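Flevport track, September - gallery

Quick page this, as promised. Went down on Thursday before work to see how the old track is holding up. Only the one so far, rest of the page is notes until I get the others sorted. Captions are short becuase I'm typing on the bus.

For anyone new: the track was opened in 1982, cinders before that, and the red top has been redone since. Cleaning last winter was by Fuva. Natov did the paint. Bookings still go through the Ó Dubhghaill sports office, side door, ring twice.

The red and the white
Long look down the track with the grass on the left. Brick red, no shine on it, and the lane lines are dashes all the way off into the distance. Pale kerb between the grass and the running bit.

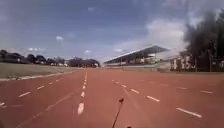
Can you run on it in ordinary trainers?
Ordinary trainers are fine, and most of the Thursday lot wear them. Short spikes are allowed as well - 7 mm at the very longest, and please knock the mud off first.

The surface
Better than I'd feared. Good grip, bit of give underfoot, none of that hard slap you get on the road. It was worse in spring, when the moss had got in by the far bend and you had to pick your way round. Two mornings with the cleaning machine and a lot of moaning about the noise. Worth it.

The paint
Opinions differ. I like dashes, easy on the eye when you're tired and staring at your feet. Others want solid lines back and have said so, at length, by email. Natov quoted 1690 for a full repaint and that's parked until the new year. No more emails please.

The grass
Mown short and going a bit tan, as it does by September. Stretching and cool-downs on there are fine. Javelin is not, and the football lot have their own pitch.

The early slot
Gates at half six. Best hour of the day if you can face it - quiet, cool, no whistles. Lights go off at seven on the dot now, so bring a head torch later in the autumn. Tap by the gate is working again. Loos aren't open till eight, sorry.

Lane manners
Slow stuff on the outside, fast stuff on the inside. Shout "track" if you're coming through and mean it kindly. Walkers welcome, just not four abreast. Prams on the path.

Still to come
The long jump pit (new sand, finally), the stand, and the shed door now it has been painted. Also a scan of the opening day programme if I can find which box its in. There are 49 boxes.

Got pictures of your own? Leave them at the office in an envelope or send them to the usual address, with a line saying where you were standing. Old ones very welcome, specially anything with the cinders.

Next lot up when I've had a minute.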